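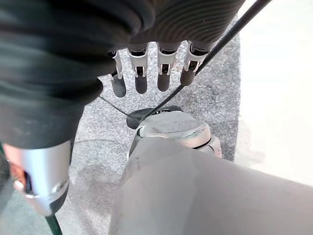
Which robot hand is best at picking up clothes? Sounds easy. It's not! Clothes are floppy. A block stays a block, but a shirt changes shape every time you touch it. So at Bunis we tried two hands on the same job. One is the Voyle - it has lots of fingers, like you. The fingers hang side by side under the big dark cloth, with silvery-white joints and dark gray tips. The joints let each finger bend. The tips are the part that does the touching.

The other hand is the Fultix. Just 2 flat fingers that squeeze together. Like a clothespin, or a crab.

How we tested

Same robot arm, same clothes, same carpet. That's called a fair test. If you change the hand AND the clothes, you can't tell wich one made the difference.

Each hand got 512 tries. Pick up, carry, let go. Then again. And again. Took us most of February.

What happened

The pinchy hand was great at thin stuff. Socks, T-shirts, a pillowcase. Grab a corner, up it goes. But thick clothes? Slipped right out. It dropped things 111 times.

The hand with more fingers dropped less. It can scoop under a lump of cloth and curl. But it's slow, and it's picky about where it starts. Ansel Tran wrote the program that tells it when to curl, and his first version closed too early and grabbed nothing but air.

What about eyes?

Robots use cameras. Ours sits close to the hand so it sees what the fingers are doing. Problem - a big sweater can cover half the view! Dark cloth is extra hard becuase the folds all look the same. Océane Pelletier went through 2762 camera pictures to find where the robot got mixed up. Mostly black pants.

Try it at home

Pick up a sweater with only your thumb and one finger. Now use your whole hand. Now do both with your eyes shut. Which was easiest? Try a sock too.

Next up: towels.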